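The case for the small clear box

14 shares | 6 comments 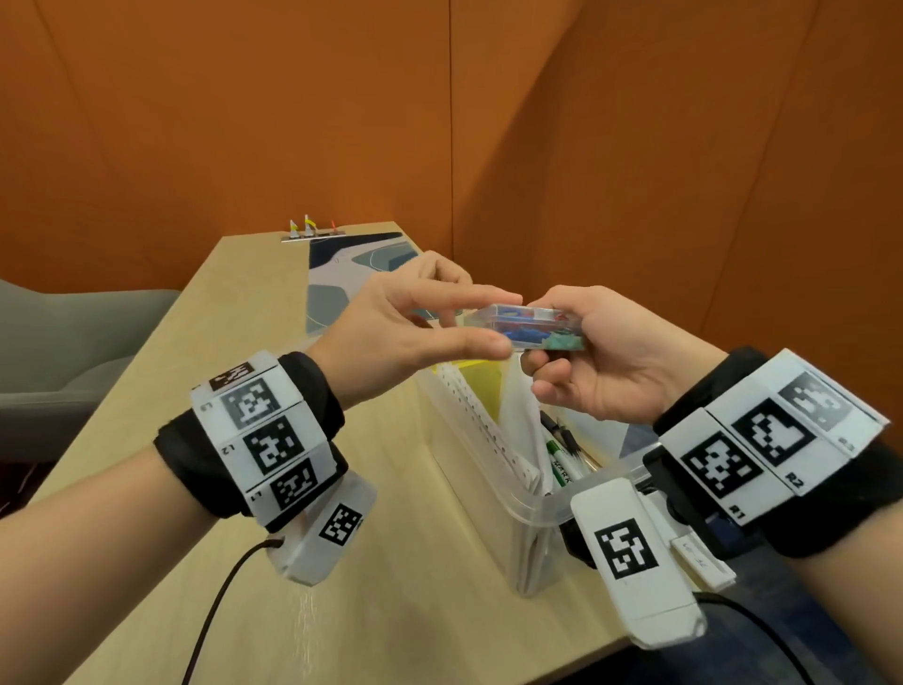
A small lidded box of coloured pieces, held over a clear storage bin.

Most advice on household storage begins with volume. Measure what you own, buy containers that add up to slightly more, and fill them. The method works for bedding and winter coats. It works badly for anything smaller than a thumb, and small things are where most of the time in a disordered house is lost.

My argument is that small parts should be stored in two stages: a small transparent box with a lid, placed inside a larger transparent bin. The inner box sets the category. The outer bin sets the place on the shelf. When one container is asked to do both jobs, one of the jobs is done poorly.

Consider the usual alternative, a single deep tub. Beads, fixings, game counters and spare buttons go in together, and the smallest items migrate to the bottom every time the tub is moved. Retrieval then means emptying it. I kept a tub of this kind for six years in a flat in Skastineck, and at the last sorting it held nearly 2,000 pieces. Perhaps a third had a known use. The remainder had survived because the cost of examining them was higher than the cost of keeping them.

Dividing the contents changes that cost. A box that fits in one hand can be lifted, turned and read through its side without being opened. If the pieces inside are mostly blue and green with a little red among them, the colours do the work of a label. Written labels have their uses, but they describe what the box held on the day it was labelled. A clear wall describes what it holds now.

There is an objection on grounds of appearance. Transparent containers look busy, and open shelving makes it worse. Opaque boxes of a single colour, such as the Flunard range in grey, give a calmer room. I accept the point for a sitting room. In a cupboard, where the door is shut for most of the day, calm has no function and visibility has a daily one.

A second objection is cost. Small boxes are dearer per litre than large ones, sometimes by a wide margin. The comparison is misleading, as litres are the wrong unit. What matters is the number of categories that can be kept apart. A Sterel tub of nine litres provides one. The same tub with six inner boxes provides six, and the tub itself is still in use as the carrier.

The third objection is stronger. Subdivision can be overdone. A drawer cabinet by Campos that I used for a time had far more compartments than I had categories, and I began inventing distinctions to fill them: short screws, slightly less short screws, screws of uncertain length. Every distinction has to be maintained each time something is put away. Once putting away takes longer than finding, people stop doing it, and the cabinet becomes a deep tub with drawers.

A workable limit is the number of boxes that will stand in the outer bin in a single layer. Stacking inside the bin should be avoided. A second layer hides the first and restores the problem that the clear walls were bought to solve. If a new category needs a box and the bin is full, either two existing categories are merged or a second bin is started, with its own place on the shelf.

The fill level also deserves attention. A nearly full box rattles less and its contents move less in transit, but a box packed to the lid can't be searched with a finger and has to be tipped out. Leaving a finger's depth of space is a fair compromise. For very small beads, of which 700 will go into a modest box, I would leave more.

Lids should come off without force. A tight lid released suddenly scatters the contents, and a loose one does the same when the box is dropped. The test is to hold the box in one hand and open it with the other over the bin, so that anything that falls is caught by the container it was going into anyway. A box that fails this with dry hands at a table will fail it everywhere else.

Manufacturers could help by publishing internal dimensions. Most give the external size only, which says whether a bin fits the shelf and leaves the buyer to guess what fits the bin. Until they do, take one inner box to the shop and try it.

6 comments | Share this article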